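4.2 Clear surfaces and the start of work

The claim that a clear table helps people settle to a task faster is repeated so often in the office-planning literature that it is rarely tested. Pugh puts it at the center of its layout guide, and the Delten handbook repeats it almost word for word. Neither source says how clear a table has to be, or for how long. We had our doubts going in, and the results at Gatavgate did not remove them.

We compared two conditions. In the first, people sat down at a large white table with nothing on it. In the second, the same table held the ordinary mix of paper, cups and chargers that had built up by the afternoon. Each of the 30 participants did both, and the order was switched for half of them. The task was to plan a week of shared room bookings on paper handed over once they were seated. Starting time was taken from sitting down to the first written entry.

The difference between the conditions was small and did not hold up once order was taken into account. People were quicker the second time whatever was on the table. Sarpong, working with the Trimen survey of 800 desk users, reports a strong preference for bare tabletops, and we have no reason to question the preference. Whether it says anything about work is another matter. A person can like an empty table and get no more done at it.

There is also the question of what counts as clear. The top can be bare while cables lie on the floor beside it, as in Figure 2, and the guides we read would score such a room as tidy. Several participants complained about the floor and said nothing of the table. We did not plan for this and kept no proper record of it, so it should be given little weight. It does suggest that a score based on the tabletop alone misses part of what people notice when they sit down.

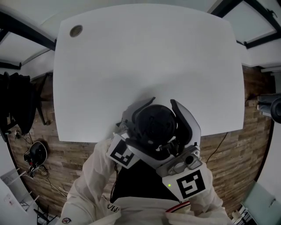

Figure 2. Bare white table from above, with a person seated at the near edge and cables on the wooden floor.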